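Recording examples for Brollau: frequently asked questions

Welcome! If you've signed up to record for Brollau at the Nakpan workshop, or you're thinking about it, these are the questions we hear most. Yaowalak Rattanakul wrote the first version of this page and Ghazala Sandhu has been adding to it ever since, so the tone wanders a bit. If your question isn't covered, ask whoever is on the desk.

What is Brollau, exactly?

Brollau is our project to teach a robot arm to do small tabletop jobs by showing it how. We don't write out the motions step by step. A person drives the arm through a task, we save what the cameras saw and how every joint moved, and the learning system works from a big pile of those recordings. The pile is where you come in!

Do I need any experience with robots?

None at all. Orathai Yimyam came to us from a bakery and is now one of our steadiest operators. If you can use a computer mouse and you have some patience, you'll be fine. Expect your first hour to feel like writing with the wrong hand. By the second afternoon most people have stopped thinking about their fingers and started thinking about the task, and that's a lovely moment to watch.

What do you mean by an "episode"?

One try at one task, from the start beep to the end beep. A typical pick-and-place episode goes like this: the arm starts at its home pose, you bring the gripper to the object, close on it, lift, carry it to the target, open, and return home. Press the left pedal to start and the right pedal to finish. Anything that happens outside the beeps isn't saved.

How many episodes are in a set?

A full set is 100 episodes of the same task. You can split it over as many visits as you like. Please don't swap operators in the middle of a set without telling the desk, as the operator's initials are stored with each set and we do use them.

How many do we have so far?

As of May we have 1666 accepted episodes across all tasks. Block tasks make up the biggest share. We're thrilled with that, and we want a lot more of the awkward ones: objects near the edge of the reach, objects turned at odd angles, objects close together.

Why do we keep moving the block?

Because a robot that has only ever seen a block in one spot learns the spot! We want it to learn the block. Between episodes, move the object somewhere new and give it a turn. Don't measure, and don't work your way across the table in rows. People are surprisingly bad at being random (I always drift toward the near right corner), so the recording screen shows a suggested starting zone before every episode. Follow it loosely.
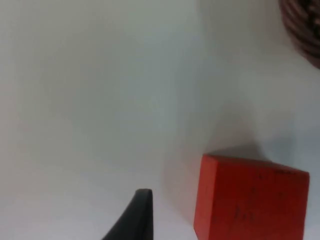

The same goes for your approach. Come in from the left on one try and from the right on the next, high sometimes and low sometimes, as long as each one is a sensible way to reach the object. Variety in the route is good. Wandering is a different matter - if you pause in midair for a long time while you decide, the system has to make sense of that pause too. Decide first, then press the pedal.

What does the wrist camera do that the others don't?

It goes where the hand goes. The overhead camera sees the whole table but loses detail right when the fingers get close, and the side camera is often blocked by the arm. The wrist view gives the system a close look at how the finger and the object line up in the last stretch before contact. It also means the object is often only partly in view, and sometimes vanishes altogether. That's normal. You don't need to drive the arm so that the wrist picture looks nice.

Should I watch the screen or the table?

The table, please. It's tempting to steer by the live view, but Duangjai Ruangrit compared the two ways of working last spring and found that people watching the table made smoother motions. Glance at the screen before you start to check that every feed is live, then look up.

Can I clean or replace a scuffed object?

Wipe off dust and fingerprints, sure. Leave scratches and worn paint alone. Objects in people's homes are rarely spotless and we'd like the system to cope with that. If something is chipped enough to snag on the gripper pads, put it in the gray bin and take a new one from the shelf.

What about the lights and shadows?

Leave the lamps the way you find them during a set. We change the lighting on purpose between sets, and the change is written into the set's settings. Shadows are welcome! The arm will be working in rooms full of them. What we'd like you to avoid is your own shadow sliding across the table during an episode, so stay in the chair and keep your sleeves back from the work area.

Is it OK to have other things on the table?

Only the ones on the task card. Some cards call for a clear table and some list extra items that have no part in the job, which help the system learn what to ignore. Phones, cups and keys go on the side shelf. We once lost most of an afternoon to a shiny key ring.

I dropped the object. Is the episode ruined?

Not always. If it's still in reach, pick it up again and finish the task. Recoveries are some of our most useful episodes, and we can't get enough real ones. Mark it as "recovered" when the screen asks. If the object has left the table, press the right pedal and mark it "failed." Please don't drop things on purpose. We tried that early on, and staged drops look very different from the real kind.

What gets an episode rejected?

Daranee Sangkhawat reviews every set. The usual trouble is a frozen camera feed, a hand reaching in before the end beep, the wrong task card selected, or an episode that starts before the arm is home. Clumsy driving alone won't get you rejected. In the last full review, 86 episodes out of a set of 100 went through, and nearly all the others came down to one loose cable that had nothing to do with the operator.

Do failed episodes get thrown away?

No. They're kept in a separate folder. We use them to train the part of the system that judges whether a task was completed, so label them truthfully and don't feel bad about them.

The gripper stopped responding. What now?

Take your feet off the pedals and wait for the status light to turn amber. If it does, press Reset on the controller and send the arm home. If the light stays red, hit the stop button and come find us. Never pull on the fingers by hand while the motor is powered. The controller is a Rongate unit and it's fussy about restarts, so give it time to finish its startup chirps before touching anything.

How long is a session?

Two hours at most, with a break in the middle. You'll notice your motions getting lazy before you notice you're tired. There's tea in the back.

Are people recorded too?

The cameras point at the table, and your hands may show up between episodes. Sound isn't recorded. If your face gets into a feed, tell the desk and we'll delete that episode.

Can I see the robot try the task on its own?

Yes, and please do! We run test evenings on the Gerkasia bench after each new round of training, starting at 6 p.m. Operators get the front seats. It's a thrill to see the arm make a little swerve before the grasp and recognize it as your own habit. Orathai's is a tiny dip of the wrist, and the arm picked it up right along with everything else.

How do I book a slot?

Put your name on the sheet by the Nakpan front door or send a note to the desk. Mornings fill up fast. If you're in the middle of a set, write the set number next to your name so we can have the right task card and objects out for you.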